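Subject: Re: Gripper sets for the laundry work – budget

On 2024-02-02 a list member wrote:
> Kravchuk have quoted for 105 hand-held grippers at 1,990 each.
> Gutstead want an answer before the next planning round.
> Any reason not to sign?

Several. We bought three from Cendadine in November and I still can't get a straight price for spare jaws. 105 is a lot to commit to on one quote, and 1,990 looks to me like 2,000 with a haircut. Does it cover the mounts, or are those extra again?

Have a look at the sort of work they'd be for:
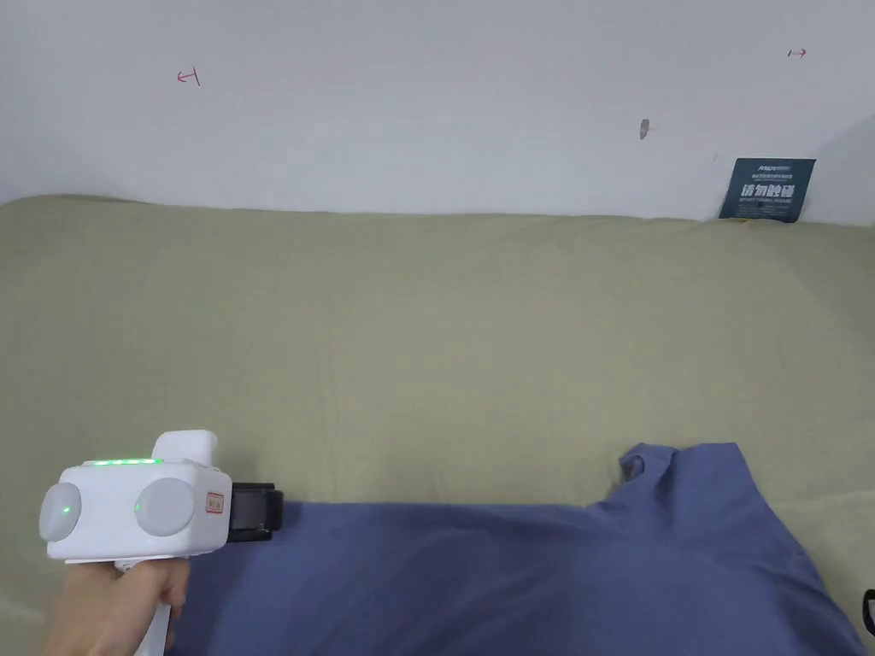
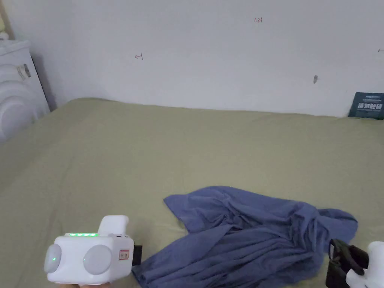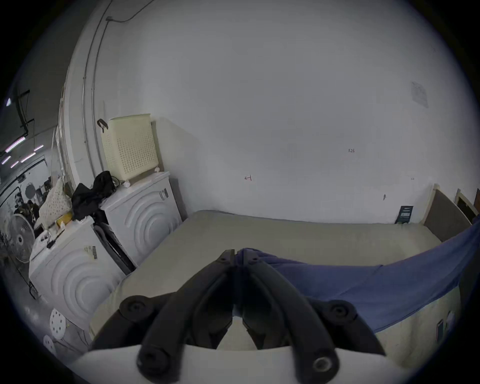

Hand-held grippers at the bed; blue cloth on it in all three.

Soft cloth on a flat bed. Fomo's sales sheet talks about speed and load, and neither tells me how the fingers cope with a shirt sleeve. I'd want a trial set on our own garments first, and the price of spares in writing – then we can argue over how many.

Has anyone on the list run the Kravchuk ones for a full season? Please reply here and not to me.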